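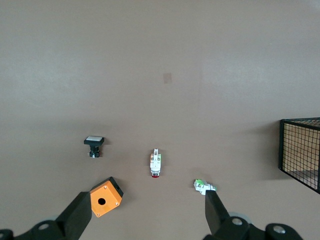 How does a wind-up toy work without a battery?

It stores the push from your own fingers. When you turn the key, you tighten a springy strip of metal inside the toy, and when you let go, the strip uncurls and turns the wheels.

I love wind-up toys. I have loved them ever since I was small enough to lose one under a fridge (a green frog, and I never got it back). So I'm going to tell you what goes on inside one, bit by bit, and near the end there's something you can make yourself with a cotton reel and a rubber band.

What's in there?

The main part is called the mainspring. Most people think of a spring as a bouncy spiral like the one in a clicky pen. A mainspring is different. It's a long, thin ribbon of steel, rolled up a bit like a cinnamon bun. One end is fixed to a rod in the middle, and the other end is fixed to the frame of the toy.

The key is joined to that rod. Turn it and the ribbon wraps round and round, tighter and tighter. Steel like this really wants to go back to the shape it was before, so the tighter you wind it the harder it pulls. You can feel it, can't you? The first few turns are easy peasy and the last one makes your thumb ache.

All that thumb-aching goes somewhere. You ate your breakfast, your breakfast gave your muscles energy, your muscles turned the key, and now some of that energy is sitting in the spring. Scientists call it elastic potential energy. "Potential" means it's waiting. So if your toy mouse whizzes across the kitchen floor, it is running on toast!

Why does it click when you wind it?

The clicking comes from a little part called a ratchet. It's a wheel with slanted teeth, and there's a small catch, called a pawl, that rests against them. Turn the key the right way and the pawl slides up each tooth and drops off the other side. Click. Click. Click. If you let go to rest your fingers, the pawl is jammed against the steep side of a tooth, so the key can't spin backwards.

You'll find ratchets in lots of other places too. Some screwdrivers have one, and so do the straps that hold things down on lorries. A bike makes that lovely ticking noise when you stop pedalling because of a ratchet in the back wheel.

Not every toy does it the same way, though. Some small plastic walkers have a knob that turns slowly backwards as the toy goes along, and you have to hold it until you're ready.

The gears

Now we get to my favourite bit. The spring turns strongly, but it doesn't turn very many times. You might only give the key five or six twists. If the wheels were joined straight to the spring, they would go round five or six times, very fast, and then stop. What a rubbish toy.

Gears fix that. A gear is a wheel with teeth round the edge, and the teeth of one gear fit into the gaps of the next. Imagine a big gear with 60 teeth pushing a little one with 10 teeth. Every time the big one goes round once, the little one has to go round six times to keep up. Put another big gear on the same rod as the little one, let it push another little one, and you get six lots of six, and that makes 36 turns. From one turn of the first gear! Do that again and you're into the hundreds.

There's a catch, of course. You swap strength for speed. The last gear goes round lots of times but you could stop it with the tip of your finger, and please don't, because the teeth are small and they can get bent.

What stops it all happening at once?

A wound-up spring would like to let go in one big WHIRRR. Lots of toys have a part that slows things down. In some there's a tiny piece of metal or plastic that rocks from side to side, tapping against the teeth of a wheel and only letting them past one at a time. It's where the buzzing noise comes from. Others have a little spinning paddle that pushes against the air, and musical boxes often use one of those, so the tune doesn't come out in a gabble.

I timed two of mine on the kitchen table. The Skelari beetle, which has a nice slow buzz, walked for 45 seconds on a full wind. My Prokeck racing car was finished in 22. The car isn't worse, it's just made to go fast and use everything up quickly. I do like the beetle better, but don't tell the car.

Where does the energy go afterwards?

It doesn't vanish. A lot of it turns into heat where the parts rub together, though so little that you'd never notice it with your hand. A small amount becomes sound. If the toy hits the skirting board, the skirting board gets a bit too.

Make your own

You'll need an empty cotton reel, a rubber band a little longer than the reel, a used matchstick with the burnt end snapped off, a pencil, some sticky tape and a metal washer. Ask a grown-up for the matchstick, and keep all the small parts away from babies and pets.

Poke the rubber band through the hole in the reel so a loop peeps out at each end. Slide half the matchstick through one loop and tape it flat against the reel so it can't turn. At the other end, thread the loop through the washer and put the pencil through the loop, with most of the pencil sticking out on one side.

Hold the reel and wind the pencil round and round until the band feels tight. Now set it down on a carpet or a big book and let go. The pencil drags along the floor and the reel crawls! Mine once climbed a slope made from an atlas.

If it just spins on the spot, wrap another rubber band round each rim to give it some grip. If it won't move at all, the washer might be sticking, so rub a bit of candle wax on it. You've made a twisted rubber band do the job of the steel ribbon.

Questions I get asked a lot

Can you wind a toy too much? You can certainly try! Stop when the key goes stiff. Forcing it past there can strain the spring or pull its end loose, and mending one is a fiddly job for somebody who knows how.

Should I open one up to look? Please don't. A mainspring is held in tightly and it can fly out with a sharp edge. If you want to see the works, look for a toy with a see-through case. You can watch all the gears going and nobody gets bitten.

Are pull-back cars the same? Very nearly. There's a spring inside those as well, but you wind it by rolling the wheels backwards and there's no key to lose.

What about the cars that you push along and they keep going? Those usually have a heavy little wheel inside called a flywheel. You get it spinning, and it goes on spinning and drives the car. No spring needed.

Where can I see some really old ones? Lots of toy museums keep a few clockwork toys. My favourite is the one at Konholm, where there are 400 of them in glass cases, and at three o'clock somebody comes and winds up the tin elephant. Get there early and stand on the left, because the pillar is in the way on the right.

Written by Govindasamy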